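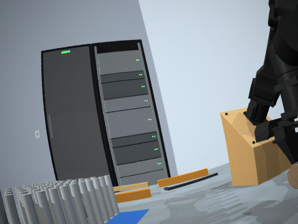 27 June 2022
By Annick Melnyk

Trirent Arm and Gripper Package, with Sarantis Simulation Seat

Most people budget for the arm. The arm is the easy part – it has a price, it fits on a purchase order, and finance has seen one in a movie. What eats the money is everything you ask it to pick up.

Hence the simulation seat. Pratdale sells it with the arm or by itself, and we would sooner you started with the seat. Blocks, planks and pegs cost nothing to replace in software, and a cabinet full of equipment can be run into all afternoon without a call to Huguette Bélanger in repairs.

The package includes:
One Trirent arm with parallel gripper
One Sarantis seat, licensed for 3 years
Spare finger set
6 hours of setup help, by phone or on site

Order code 1612. The seat alone is 233 dollars a month. The arm is priced by quote, a phrase we dislike as much as you do, but reach and mounting change the figure too much to print one.

Lead time on the arm is six weeks from deposit. Orders for delivery before the end of the year should reach us by the start of November. Wayne Caron will tell you the same thing in December, less cheerfully.

Not included: the bench, the air line, floor anchors, and the second gripper you will want by spring. Leave a line in the budget for that one. Shona Shearer handles quotes and can hold a price for 30 days.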